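Review: Nevska cable and joint care kit for two-arm tables

I look after one machine at our workshop in Olthorpe. It has two arms with hands, and it works at a table where it learns to pick up plastic parts and put them together. I am the one who cleans it, tightens it and changes what is worn, so I bought the Nevska care kit in January from the Grastimow web shop. I paid 339 for it, without delivery. I have now used it long enough to write something useful, I hope.

In the box there is a small torque driver with a set of bits, a roll of soft cable ties, two sizes of cable sleeve, a bottle of cleaner, a bag of lint-free cloths and a printed book. The book is the best part for a person who is new to this work. It gives a table for each joint, with a place to write the date and the value, and a note on how far you may turn the wrist before the cable becomes tight. My only complaint is the paper, which takes oil very quickly. I copied the pages and keep the copies in a plastic folder.

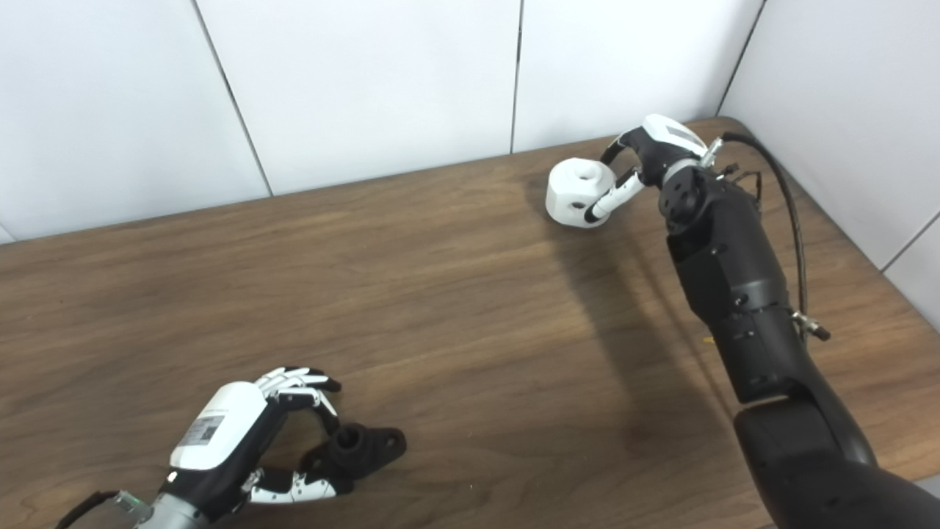

Cables are the reason I wanted the kit at all. In the old set-up we had many stops from a cable that pulled at the wrist, and the hand lost its signal in the middle of a job. The kit asks you to leave a free loop at the wrist and to fix the cable only lower down, where the arm bends less. We now let the black cable hang in a loop beside the black arm, as you see on the right while the hand holds the white plastic piece. With this loop I have not had a signal stop in over 2,000 cycles, and before I was happy with 430. The ties open again without cutting, so I can correct the length in a few minutes.

The torque driver is good but not perfect. It clicks clearly and the handle is comfortable also with gloves. The short bits do not reach the deep screws near the elbow, and I had to order a long bit separately. For this price it should be in the box. Please check also that the bit sits fully in the screw before you turn, because the steel is hard and it will damage a soft screw head.

About the cleaner I can say less. It removes finger marks and dust from the arm covers and it does not smell strong. On the finger tips I use it only on the cloth, never directly, and I wait until they are dry before I start a grasping job. We first had a Negi spray, which was cheaper but left a thin film, and the hands dropped small parts more often on that day.

Delivery was slow and one sleeve was missing. Grastimow sent it the next week without any discussion.

I give four stars from five. I would buy it again for the book and the cable ties, and I would order the long bit at the same time. If you have only one arm, ask for the smaller kit, it has the same book and half of the sleeves.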